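Storage and Small Rooms > Bedrooms

Thread: Football shirts - wooden hangers or folded?

linden_row
I'm sorting out the spare room before my nephew moves in at the end of April. He has a lot of shiny polyester shirts and I can't decide whether to hang them or fold them. The room has a white wardrobe with four doors, an open cube shelf and the bed, so there is space for either. The shelf is still empty. Pictures below.
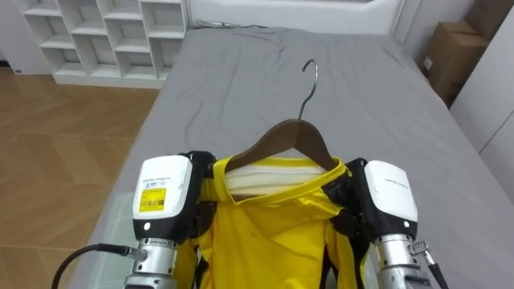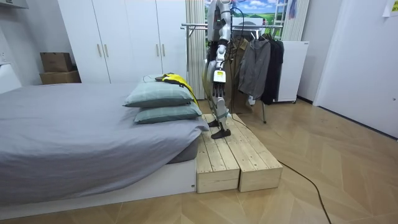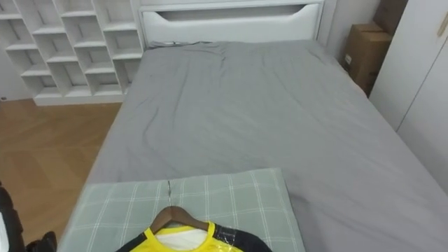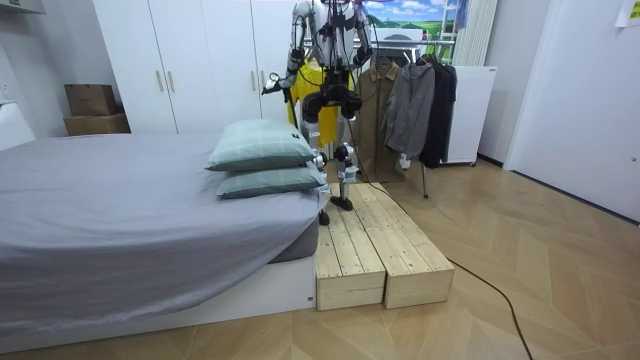 My own feeling is that the shirts should go on hangers and the cubes should be kept for books and shoes. The wooden hangers came from Jundby, 70 in a box, far more than he needs. What I'd like to know is whether they stretch the shoulders over time.

gasser_a
Hang them. I've had cycling tops on wooden hangers for 7 years and the shoulders are fine. Check that the ends of the hanger stop short of the sleeve seam. If they poke into the sleeve you get a bump.

Quintela
I disagree. Polyester slides about on bare wood and you end up picking shirts off the wardrobe floor. Fold them in thirds and stand them up in the cubes. You can see every shirt and it takes two minutes.

linden_row
He will not fold anything in thirds. He is seventeen.

gasser_a
Then hangers it is. Put a rubber band round each end if they slip.

rahel_s
Whichever you choose, get the creases out first. Yellow shiny fabric shows every one of them. Cool iron, inside out, tea towel over any printing. Don't leave the iron sitting on the collar.

Also, is the cube unit fixed to the wall? It's a tall one. Ours is a Plindano and it rocked until we put a bracket on it.

linden_row
Not yet, the bracket is on the list. I've got the drill out for the curtain rail anyway.

Quintela
On the bed, I'd get a second grey fitted sheet if you can find the same one. With only one you have to wash and dry it on the same day.

linden_row
I've looked. Grirnier have stopped doing that grey. The nearest is a shade darker, which would do. The green check pillowcases are still on sale.

tobermory_b
Do the pine boxes at the foot of the bed open? If they do, that's your winter storage and you could leave the wardrobe for everyday things.

linden_row
No, they don't open. I could take the tops off and put hinges on but I'm not sure it's worth it. They make a decent step and he'll want somewhere to drop his bag.

rahel_s
Sand them if he's going to sit there. Bare pine snags tracksuit bottoms. 120 grit and a coat of clear wax would do it.

Quintela
Still say fold the shirts.

gasser_a
Still say hang them - Ambros Gasser, proud owner of more than 102 hangers.

linden_row
Going with hangers for now. I'll put the training kit in the bottom two cubes and see how long it stays there. Will post again once the bracket is up.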